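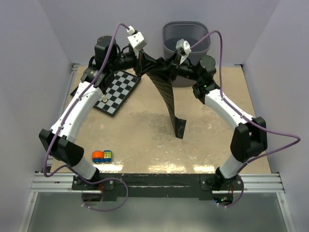

## Week 3: The fake news story, from headline to last line

Read before class: the two sample pieces in the packet (the Mudville parking story and the Jukstead library story). Bring five headlines of your own, typed, one per line. Leave your name off the sheet.

### 1. The headline carries the joke

In this form the reader gets the joke in the headline. The story underneath has to find more to do with it. If your headline needs the first paragraph before it makes sense, rewrite the headline.

Compare these drafts from the packet:

- *Town Has Problem With Parking*
- *Mudville Man Circles Block Until Retirement*

The first is a topic. The second has a person, a place and an action taken too far. Most weak headlines we see in class are topics.

Write them in present tense and drop the articles where a newspaper would. Put the surprising word as late as you can. "Retirement" in the middle of the line would lose most of the laugh.

### 2. The dateline and the lead

Use a dateline. It tells the reader which voice to hear. A made-up town is fine, but pick one that sounds like somewhere people pay taxes. Drusuvthorpe is harder to use than Jukstead because the name is already trying to be funny, and it pulls attention from the story.

The lead restates the headline in full, serious sentences. Keep the reporter calm. The reporter doesn't know this is funny and never uses words like "hilarious," "bizarre" or "ironically."

Draft lead:

> JUKSTEAD — The public library announced Monday-style hours for the entire week, citing a need to be closed more evenly.

Class notes on this one: "Monday-style" is clumsy, and the good part is "closed more evenly." Cut to it faster.

### 3. Raising the stakes

After the lead, each paragraph should add a new fact that follows from the one before. Three common ways to do it:

1. Add a consequence. The man circling the block has missed a wedding.
2. Add an expert who treats the problem as normal.
3. Add a small, exact detail, such as the radio station he has been stuck on.

Don't start a second joke. A parking story that turns into a story about a talking dog has lost its premise, even if the dog gets a laugh.

### 4. Quotes

Quotes should sound like speech. Read them out loud. A quote that explains the joke should come out, and so should any quote that sounds like the reporter wrote it.

Be careful about who the joke is on. In the Mudville story the target is the city's parking plan, and the driver is its victim. Write your target in the margin of your draft in one or two words. If you can't, talk to me before you revise.

### 5. The ending

The standard ending is "At press time," followed by one more turn. It still works, but it's worn. Try the piece without it first.

### Assignment

- One complete story, 200 words, with headline and dateline.
- 2 alternate headlines for the same story.
- Target written at the top of the page.

Anything over the word limit gets handed back unread. The longer piece (3000 words, any comic form) comes at the end of the term and has its own sheet.

Drafts go in the tray outside the El-Sayed seminar room before class starts. Bring a second copy for the read-aloud, where someone other than the writer will read it.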